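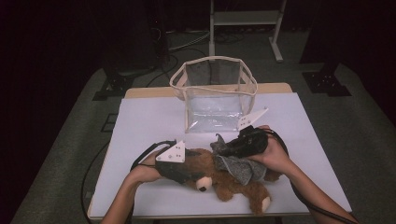 March 2019

By the Pimentel Workshop Desk

Print this page | E-mail this page

Anybody who keeps a small shop at home has a jar of dull drill bits somewhere, and I'd love to talk you out of throwing yours away! A plain twist bit will take a new edge in around 20 minutes your first time (much faster after that), and all you need is a bench grinder and a little patience.

Start with a big one, where you can see what you're doing. Hold it to the wheel at 59 degrees, or just match the angle it already has.

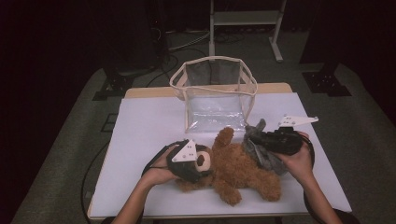

Dip the tip in water every few passes -- if the steel turns blue, you've pushed too hard. Grind both lips the same length, or the hole will come out bigger than the bit.
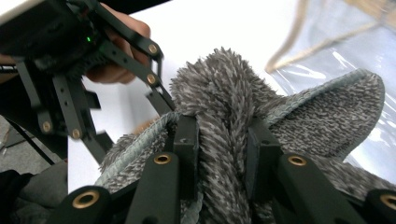 Then wipe it down with light oil and try it on scrap pine. Two long, even curls coming up the flutes mean you got it right. I did 45 of them last September, with the radio on, and enjoyed every one.

Contact us | Copyright 2019 Pimentel | Back to top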